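Local Business | Offices & Workspace
Print | E-mail

Hiltmont clears out second floor, furniture free to schools

STERNULSTEAD, 29 May 2020 - Desks, drawer units, cabinets. A lot of cabinets. Hiltmont is emptying the second floor of its Gravley Road office and most of what is up there will be given away before the lease on the floor runs out.

The company, which handles billing for dental practices across the county, told staff this month that it will keep the ground floor only. Most of the people who worked upstairs have been at home since March and will stay there at least through the fall. No jobs going, the company says. Just floor space.

The furniture goes in 2 lots. First lot is the white desks with their grey partition panels and the drawer pedestals that sit underneath. Those are promised to the school district, which needs to spread students out and wants extra work surfaces. Second lot is the low wooden cabinets from the ends of the desk rows, open to any school, church or nonprofit in Sternulstead that can carry them off. Up to 400 pieces in all, chairs included.

Chairs are first come first served. Bring your own truck. Hiltmont will not deliver and there is no freight elevator, so plan on stairs. Loading is at the back of the building, 4 groups a day, by appointment. Masks required inside.

Staff have been coming in a few at a time to clear out their own things. Slow going. Drawers have to be emptied, cabinets left unlocked with the key taped inside the door, and anything with a patient name on it goes in the shredding bins. Ngau, the moving firm hired for the job, will not touch a cabinet that still has papers in it. A notice sent to employees asks them to check the back of the shelfs as well, where folders tend to get pushed and forgoten.

Personal items not picked up by the end of the clear-out will be boxed and held downstairs at the front desk. Office supplies stay. Staplers, trays, folders and so on are being sorted for the ground floor and the leftovers will go along with the desks.

The second floor measures 3,477 square feet. The landlord has not said who might take it next. A dance studio asked last year, before any of it was available, and a spokesperson for the building said only that there has been "some interest."

Groups wanting cabinets or chairs should call the Hiltmont front desk, mornings only. Ask for the furniture list. Cabinets that lock will be marked on it, the ones with lost keys too.
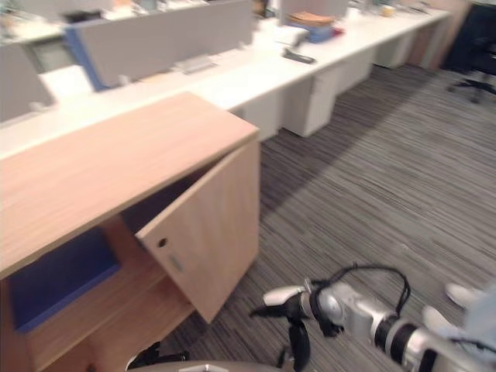

A reader in Gravley wrote in to ask if the cabinets can be taken without the shelves, as her church has choir robes to hang and would only have to pull the shelves out again, and whether one person with a hand truck could get one down the stairs.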